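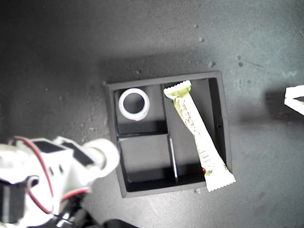

Hellton Three-Compartment Tray, Black

Square open tray with raised walls and three fixed compartments. For drawers, benches, packing stations and counters where a few unlike items need to be kept apart and reached from above.

Item number: 372
Range: Hellton open trays
Color: black
Compartments: three, fixed
Lid: none (see Accessories)
Supplied: fully formed, no assembly

Overview

The Hellton three-compartment tray is the smallest divided tray in the Hellton range. It has one full-height compartment on the right and two shorter compartments stacked on the left. The partitions are thin and do not come out. The division is the same on every tray of this item number, and mixed layouts are not available within one order line.

The tray was drawn up for work areas where one long item and one or two compact items are used together. Typical contents are a pen or marker with a roll of tape, a ruler with clips, a tube with its caps, or a set of small tools with a separate place for offcuts. It is also used as a personal tray at shared benches and as a sorting tray for returns.

It is an open tray. It does not seal, it does not lock, and it is not intended to hold liquids. For sealed storage, see the Plitdale lidded boxes.

Compartment layout

Upper left. The smallest of the three. Suited to rolls, rings, reels and other short round items laid flat. A ring that is narrower than the compartment will slide when the tray is carried. If this matters, use the Rusach liner or stand the tray on a fixed base.

Lower left. Roughly square. General-purpose compartment for loose small parts, clips, blades in their cases, labels, keys and similar. The floor is flat from wall to wall, without ribs or a raised center.

Right. Tall and narrow, running the full height of the tray. Suited to long, slender items. Items longer than the compartment can be laid on a diagonal with one end over the rim, but the tray cannot then be stacked or fitted with a cover. An item lying across a partition also takes up space above the neighboring compartment and should be placed last.

The tray can be turned to suit left-handed use. Turned half a revolution, the long compartment is on the left and the smallest compartment is at the lower right. There is no separate left-handed version.

Walls, rim and floor

The outer walls are raised on all four sides and stand straight enough for trays to be set edge to edge. The rim is continuous. The partitions meet the outer walls and each other without gaps, so small parts do not pass from one compartment to the next while the tray is on a level surface.

The inner corners at floor level are the part of the tray most likely to collect dust and label scraps. A soft brush reaches them better than a cloth.

The floor is plain black. Pale or white contents are easy to see against it. Dark screws, black clips and similar items are less easy to see, particularly in the corners, where the walls throw a shadow. For dark contents we recommend the pale gray Rusach liner.

Side hole

There is one small round hole in the right outer wall. It takes the Hellton label peg or a cord of suitable thickness. The label peg is pushed in from the outside and holds one card. The hole is not a carrying point. Do not hang a loaded tray from it.

Because of the hole, the tray should not be used for powders, fine granules or anything that could run out when the tray is tilted to the right. The hole can be closed with the peg alone, without a card, but this does not make the compartment tight.

Choosing between this tray and others in the range

Use this tray when there is one long item and the rest are compact. It is a poor choice for many identical small parts. The Hellton grid tray has even compartments and gives better use of the same bench area.

For long items that must lie fully inside the walls, measure the item before ordering and compare it with the inside length on the data sheet. Wrapped goods should be measured over the seals. The crimped ends of a wrapper add to the length, and although they bend, they tend to lift the item off the floor of the compartment when forced in.

For rolls of tape, measure the outside of a new roll and not the one in use. A roll that fits when half used may not fit when replaced. Tape on a large core should go in the lower-left compartment.

For items used with gloves, the lower-left compartment gives the most room for fingers. Small flat parts are difficult to lift from the narrow compartment with a gloved hand.
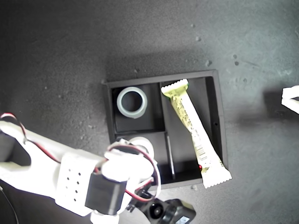

Placement and use

Set the tray on a flat, level surface. Brush away grit and crumbs first. Particles under the tray scratch both the underside and the bench, and a tray standing on grit will rock.

On textured or speckled worktops the tray usually holds its position under light use. On polished surfaces, glass or coated metal it will slide when items are taken out with one hand. Fit the Atallah corner pads in these cases. Four pads are needed per tray.

Place the tray so that the long compartment runs toward the user. This keeps the near end of a long item within reach and leaves both left compartments clear. Where two people work from opposite sides of a bench, give each their own tray.

Do not fill a compartment above the rim if the tray is to be carried. Carry it level, with both hands, under the left and right walls. The partitions are not handles and will deform if the tray is lifted by them.

Food

Wrapped and packaged food may be placed in the tray, for example snack bars, sachets and tea bags in envelopes. The tray is not offered for direct contact with unwrapped food. Where one tray is used for both packaged food and workshop items, keep them in separate compartments and clean the tray between uses. Adhesive residue from tape transfers readily to wrappers and can make printed text and barcodes hard to read.

Cleaning

Empty all compartments. Remove the liner and the label peg, if fitted. Brush out loose matter, then wash by hand in lukewarm water with a mild detergent. Rinse, turn upside down and leave to drain. Wipe the corners before refilling.

Do not use scouring powder, steel wool, acetone or petroleum solvents. Do not put the tray in a dishwasher. Adhesive residue can be rolled off with a fingertip or lifted with a piece of fresh tape. Old residue may need soaking for an hour.

A light sheen develops on the floor of compartments in heavy use. It does not affect the function of the tray and cannot be polished out.

Storage and stacking

Empty trays can be stacked directly on one another, all turned the same way. We advise a maximum of 13 in a free-standing stack. Remove label pegs before stacking. Trays with Atallah corner pads fitted can also be stacked, but the stack is less stable and should be kept lower.

Filled trays should not be stacked without covers.

Store away from radiators and out of direct sun. Trays left in a hot vehicle may warp along the longer partition. A warped tray should be taken out of use, as it will no longer stand flat or accept a cover.

Accessories

Rusach liner set. Three cut pieces in pale gray, one for each compartment. Reduces sliding and noise. Can be washed. Not suitable for use with oily parts.

Atallah corner pads. Self-adhesive, supplied in sheets. Clean and dry the underside before fitting and leave the tray standing for a few hours before use.

Hellton label peg. Fits the side hole. Supplied with 2 blank cards. Further cards are sold separately.

Hellton flat cover. Rests on the rim. Keeps out dust and allows filled trays to be stacked. The contents must lie below the rim across the whole tray, including over the partitions.

Plitdale carrier. Open frame with a top handle. Holds one tray with or without a cover. The label peg remains accessible on the right side.

Ordering

The tray is sold singly and in cartons of 100. Carton orders are shipped unlined. Liners, pads and pegs for a carton order must be added as separate lines, as they are not matched to the quantity of trays automatically.

Dispatch is normally within around two working weeks for cartons. Single trays are sent from stock. Orders for the October delivery should state whether part shipments are accepted.

The color is black only. The former gray version has been withdrawn and remaining stock is not held. Covers and liners for the gray version fit the black tray.

Custom layouts

Other divisions can be supplied in carton quantities. Send a sketch with the inside length and width of each compartment and a note of what each is to hold. It helps to include a sample of the longest item. The side hole can be omitted or moved to the left wall on custom orders. Partition thickness cannot be changed.

Returns

Unused trays may be returned in their original packing. Trays that have been fitted with corner pads cannot be taken back, as the adhesive marks the underside. Report transport damage before the tray is put into use and keep the carton.

Technical contact

Questions on fit, layouts and accessories: Piyumi Jayawardena, product support, Hellton. Please give the item number and the outside measurements of the item to be stored.

Related items

Hellton grid tray
Hellton long tray, undivided
Plitdale lidded box, small
Plitdale carrier
Rusach liner, by the roll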